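Ticket 2743: Snack basket, second-floor kitchen at Semach
Opened by: Roos Stevens
Handled by: Ataberk Polat
Priority: low
Status: open, waiting on supplier

Problem as reported

The snack basket order from Dundiden keeps arriving short. The box holds fewer packets than the delivery note says, and by the middle of the week we are down to the ones people don't like. There have also been wrappers left on the table. Roos asked for the stock to be checked and for somebody to decide where the basket should live.

Checked so far

Delivery note 326 lists 19 packets. I counted 11 in the box on arrival. The tape was intact and the box wasn't crushed, so I don't think anything went missing in our post room. Same result with the September order, according to Roos, but she no longer has the note for that one.

Moved the packets over to the wicker basket with the tall handle and kept the cardboard box next to it until the supplier answers.

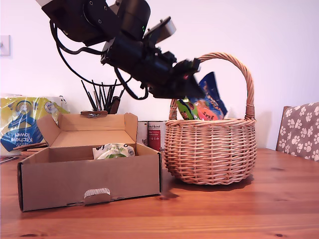
Last changed: 5 Nov 2021, Ataberk Polat

Blue, green and orange packets all go in the basket. Please don't put anything back in the box once it has been emptied, as Dundiden may want it returned with the label on.

Rang Dundiden. They say the order is packed at their Salen depot and that short boxes should be reported within two working days. Reported it, and sent them a copy of the note. They will either send the difference or take it off the next bill. No reply yet.

Second part of the ticket, the wrappers. The kitchen bin is by the door and the table is at the other end, so things get put down and left. I found a Galaxy wrapper on the pine table near the basket. Have asked Hwang, who do our cleaning, whether they can supply a small lidded bin for that end of the room. 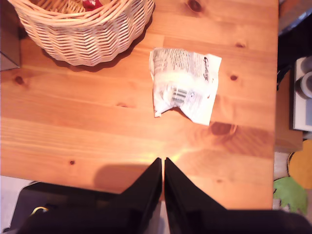 Hwang have one in stock and will bring it on their next visit. Until then, please walk your rubbish over to the door.

Comment from Roos Stevens
Fine by me. Can the basket stay on the table? It was on top of the fridge before and I couldn't reach it.

Reply from Ataberk Polat
Yes, it stays on the table. Leaving the ticket open until Dundiden confirm the credit.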